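From: Toon Mertens
To: Restari film society list
Date: Wed 10 December
Subject: Re: [restari] February programme, opening night

Cyrill Bachmann wrote:
> I still think we should open with Minja. It has had decent notices, the
> distributor is answering emails, and it runs short enough that people
> can get the last bus. Ceso is 287 minutes long. I timed the trailer and
> even that has a slow middle. Can those in favor please explain who it
> is for?

Cyrill,

It is for me, and for the two people who sat through it with me at Westell in the spring. I accept that this is a narrow base.

Let me try anyway. Ceso is a film in which a ferryman waits for a letter. The letter comes in the fourth hour. By then you want that letter more than you have wanted anything in your own life, and when he puts it in his coat without opening it, a man in front of me said a word I can't put on this list. I have never heard anyone react to Minja at all. I saw it on a Friday and had to check my ticket stub on Sunday to remember whether I'd gone.

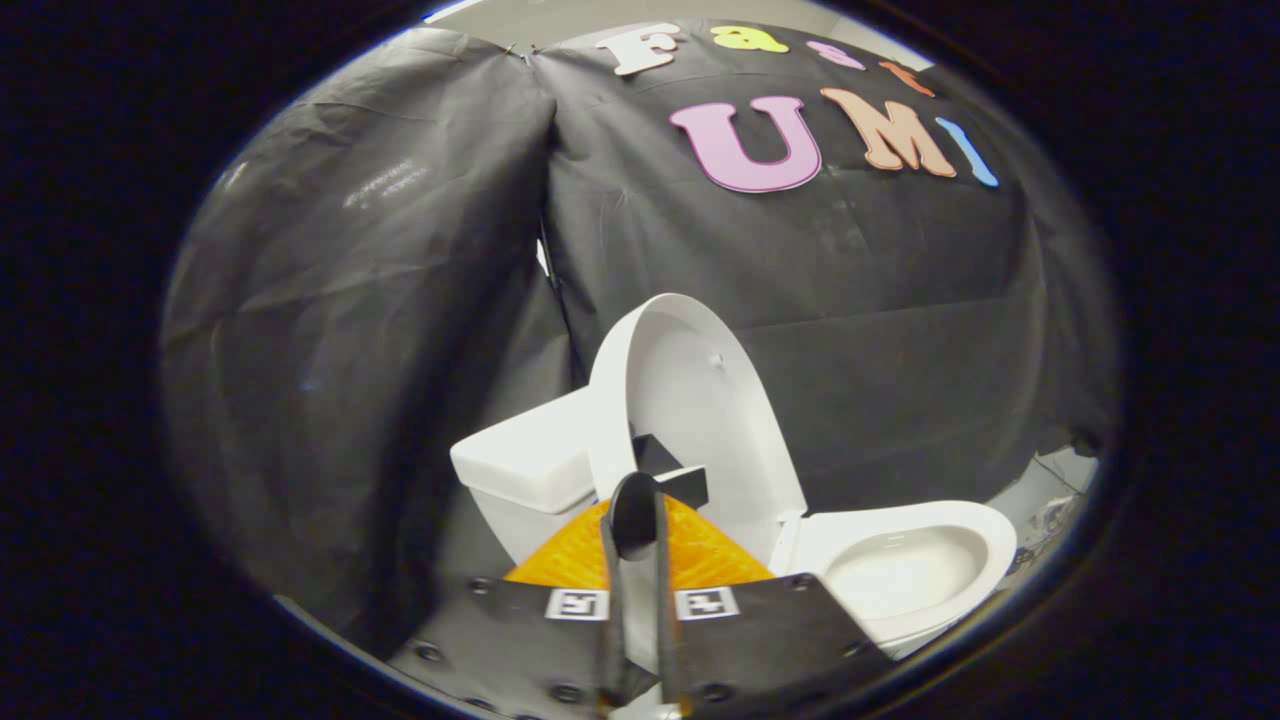
The length is a fair complaint. I would put in two intermissions, one after the storm and one before the wedding, and start at noon so the bus question goes away. Soup could be sold. I'd even make the soup, though I gather there are still feelings about last year's.

On money: we need 52 seats sold to cover the hire, and the fee for Ceso is lower than for Minja, presumably for the reason you suspect. Last February we opened with a comedy everyone agreed was a safe bet and got 30 people, 8 of whom thought it was the quiz.

If the vote goes against me I'll introduce Minja myself and be nice about the lead actress, who deserves it – she does a lot with a part that is mostly standing near windows. The subplot with the brother I can't help with. I have read three reviews and they disagree on whether he is the brother.

Could we settle this before the brochure goes to print? I have a blurb ready for either film. One of them is longer.

Toon

P.S. The Ceso subtitles are white on snow for most of the second hour. I'm told there is a newer copy with yellow ones and have written to ask.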